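New white cupboard doors at the Buvcombe community kitchen

1st April

The shared kitchen in Buvcombe is open again after the work on its cupboards. The old doors, which many members knew for their loud closing, were taken away at the end of winter, and plain white ones are now in their place. The kitchen was closed for two weeks in total, a little longer than was planned at first.

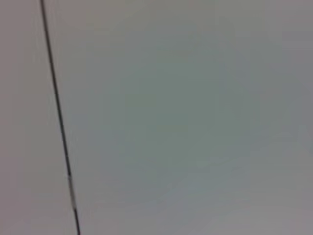

Buvcombe Kitchen Club: News

The doors were ordered from Sadeghi, a joinery workshop in Bikach, which also gave advice on the hinges. The club paid 900 for the doors and fittings together. From this sum, 679 came from the spring bread sale and the rest from the savings of the club. Members did the painting of the walls themselves, so there was no cost for labor on that part.

The most difficult question was the space between the doors. In the old kitchen the doors touched each other when the weather was damp, and some of them could be opened only with force. The workshop proposed to leave a narrow gap, and this was accepted after a short discussion at the members' evening. A few people were afraid that flour would collect there. For this reason we ask everyone to wipe along the edges with a dry cloth after baking, and not only the flat surfaces.
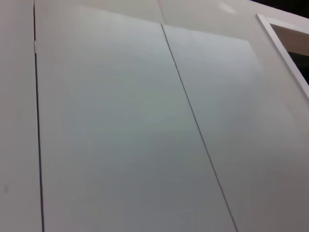
For cleaning, please use warm water and a small amount of soap. Fleris, the cleaning paste that we used for the old doors, is too strong for the new ones and should be kept for the sink. Do not hang wet towels over the doors, and do not stick paper labels on them. A list of what is kept in each cupboard will be put on the wall next to the entrance during April.

The baking tins and the large pots are going back to their former shelves. The glass jars will stay in boxes until the remaining shelves are fitted. The club has 100 jars to return to their places, and members who can help with this are asked to write their name on the sheet in the hallway. The evening cooking course continues at the usual hour.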